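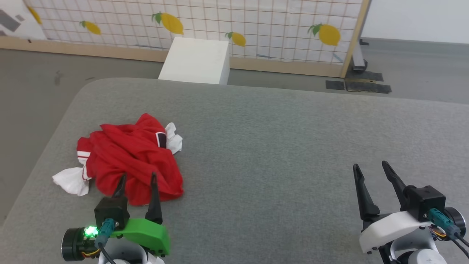 Arūnas Paulauskas told her that a man who sells his town's only soccer team for 2,000 and a used van should at least check the van first.

She reminded him that he had voted for the sale. He said he had voted for the van.

The buyer was a firm called Vellex, which made gutters and wanted its name on something that moved. It moved the team to Gallari by December – a town with a better field and worse soup – and Pundo was left with a scoreboard, 10 corner flags and the goalkeeper, who had refused to get on the bus. 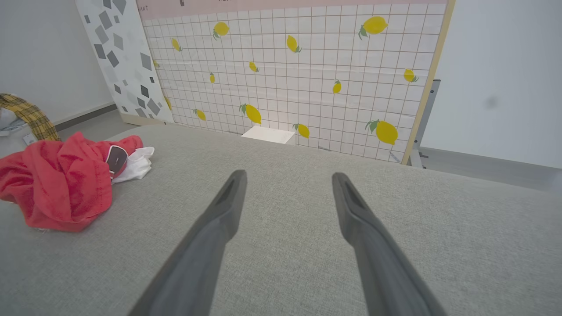 Gray cloth, close up.

The goalkeeper practiced every evening anyway. Arūnas took shots at him in his church shoes. People came out to watch, first from pity and then because there was nothing on TV, and one night old Venckus walked the line with a bucket and collected 400.

"What's it for?" she asked.

"The team," said Venckus.

"We don't have a team."

"We have 2 players," he said, and looked down at her feet. "What size are those?"

She told him. He wrote it on his hand and went off to see about the van.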